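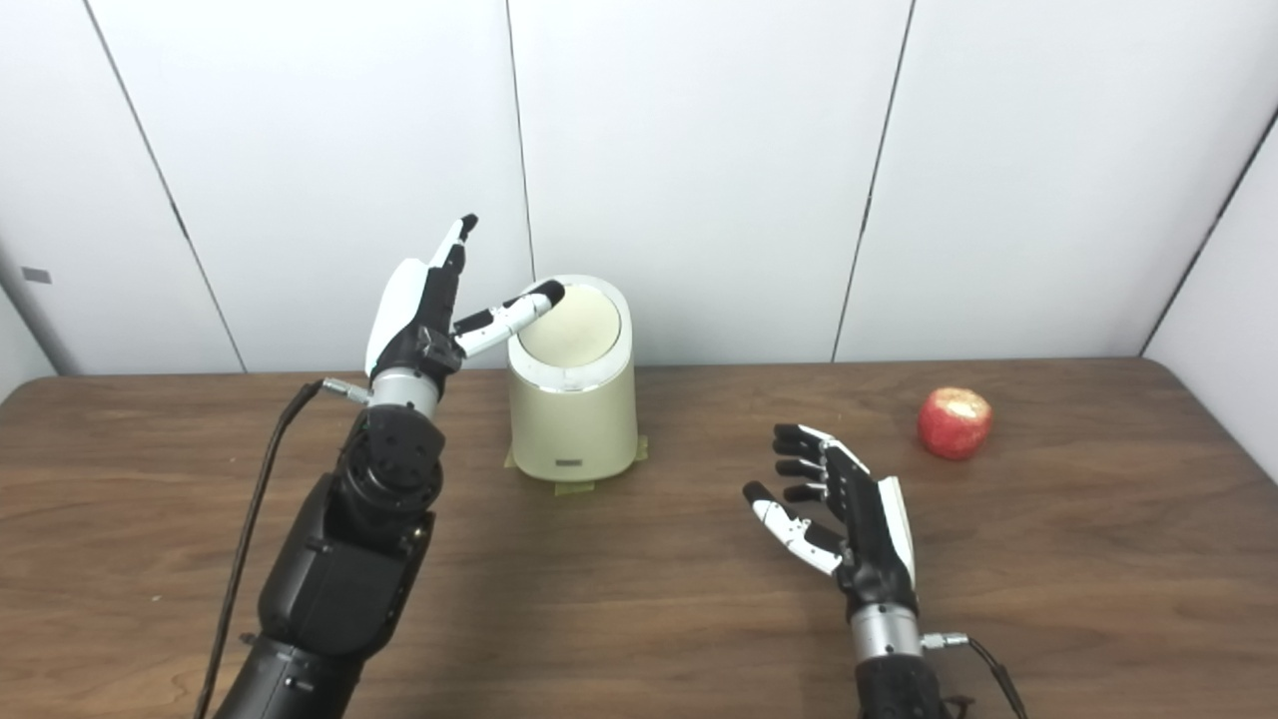
The Cerkley tabletop bin in cream, with its domed lid closed, on a dark brown wooden table.

Aidoo Home Adds Small Lidded Bin to Cerkley Range

ANMONT, October 22, 2025 -- Aidoo Home today announced the Cerkley tabletop bin, a small waste bin with a round domed lid, made for desks, vanities, kitchen counters and side tables. It goes on sale today in Aidoo's own stores and through its website, and will reach other housewares stores over the next few weeks.

The new bin is the smallest item in the Cerkley range, which until now has covered floor-standing bins for kitchens, bathrooms and utility rooms. It has the same tapered body and rimmed lid as the larger models and takes up little more space than a utensil jar.

"People kept asking us for a small one," said Ewurabena Ofori, head of product at Aidoo Home. "They had the kitchen bin and they liked it, but they were still putting tea bags on a saucer and cotton pads on the edge of the sink. We had a list of those requests going back a long way, and at some point it made sense to stop adding to the list and make the thing."

The lid opens with a press on the top and closes the same way. There is no pedal and no battery. The lid lifts off for cleaning, and the inner bucket can be taken out by its handle and carried to a larger bin. Aidoo recommends washing both by hand with warm water and dish soap. The outer body should be wiped with a damp cloth and dried, and should not be put in a dishwasher or left to soak.

The Cerkley tabletop bin comes in cream at launch. A dark green and a slate gray version are planned for June. All three will have the same gloss trim at the edge of the lid.

Why a small bin

Before starting work on the design, Aidoo asked customers who already owned a Cerkley bin where in the home they most often put down trash to deal with later. A total of 1025 households sent back answers. The kitchen counter was the most common place, followed by the bathroom and the home office. A good number of people also named the table next to the sofa, which the company had not listed as a choice and which customers wrote in by hand.

The items they described were small ones: fruit stickers, pencil shavings, thread ends, tissues, receipts, floss, bread bag ties, the paper backs of bandages. Most people said they did not want to walk to the kitchen for any of these. Many were using a bowl, a mug or an empty yogurt tub instead.

"The yogurt tub came up a lot," Ofori said. "It is the right size and it costs nothing, so that was what we had to do better than. It needed a lid, it needed to stay put when you dropped something in it, and it had to be something you would leave out when people come over."

An early version of the bin had straight sides and a flat lid. Testers set cups and phones on the flat lid and then had to move them each time they wanted to open it. The domed lid was brought in to stop this. The taper was added later, after testers reported that the straight version was harder to pick up with one hand.

Home trial

The final design was sent to 478 homes for a trial this past June. Each household was asked to use the bin in one place for two weeks, then move it to another room for two more, and to keep short notes on how often it was emptied and what went into it.

Bins kept in the kitchen were emptied most often, in many homes once a day. Those kept in a bedroom or on a desk were often left for a week or longer. Households with young children reported that the lid was popular as a toy in the first few days and less so after that.

The trial led to two changes. The base ring is now slightly softer, as the first one could slide on polished wood and glass. The press needed to open the lid was also made lighter, after several older testers said they had to use the heel of the hand. With the change, the lid can be opened with one finger.

Some testers asked for a larger inner bucket. Aidoo looked at this and decided against it for now. A larger bucket would have meant a taller body, and the taller sample did not fit under the wall cabinets in some of the trial kitchens with room to open the lid.

Liners

The bin can be used with or without a liner. Aidoo will sell a paper liner cut to fit, in packs of 14, for people who use the bin for vegetable peelings or coffee grounds. Any small bag can be used in its place. The edge of the bag folds over the rim of the inner bucket and is hidden when the lid is down.

The company does not suggest using the bin for liquids, hot ash or batteries. Wet food scraps should be emptied the same day.

Spare parts

As with the rest of the Cerkley range, the parts most likely to wear out can be bought on their own. The lid, the inner bucket and the base ring will be listed on the Aidoo website from today, with a printed sheet in the box that shows how to change each one. No tools are needed for the bucket or the base ring. The lid hinge is held by a single screw.

Spare parts for the larger Cerkley bins are not changed by this launch, and the lids are not shared between sizes.

"We sell a fair number of replacement lids," Ofori said. "Lids get dropped. I would much sooner post someone a lid than have them throw the whole bin out -- and they would need a bigger bin to throw it out in."

Manufacturing and packaging

The Cerkley tabletop bin is made for Aidoo by Driltell, which also makes the bathroom bin in the same range. Driltell has set up a second line for the smaller size at its plant outside Anmont, and the first run was finished earlier this fall.

The bin ships in a plain cardboard box with a molded paper insert at each end. There is no plastic bag around the product. The box was drop-tested along with the bin, and the insert under the lid was made thicker after the first round of tests left marks on the rim.

Stores will receive the bins in cartons of six. A small counter display is available on request and holds one open sample and five boxed bins. Store buyers should note that the product code for cream is 2108, and that codes for the green and gray versions will be sent out closer to the time.

Availability

The Cerkley tabletop bin is available in cream from today at all Aidoo Home stores and online. Orders placed online are expected to ship within three working days. The bin carries the same two-year guarantee as the other products in the range, covering the body, lid and hinge. The guarantee does not cover staining or scratches from normal use.

Customers who took part in the June trial may keep their bins and can ask for the newer base ring at no charge by contacting customer service. They should give the name the trial bin was sent to.

About Aidoo Home

Aidoo Home designs and sells storage, laundry and waste products for the home. The company is based in Anmont and sells through its own stores, its website and independent housewares shops. Its ranges include Cerkley bins, along with shelving, drying racks and closet storage.

Media contact

Press Office, Aidoo Home, Anmont
Product samples and further photographs are available to press on request. Please say which publication you are writing for and when the sample is needed. Samples are loaned for four weeks with return postage paid.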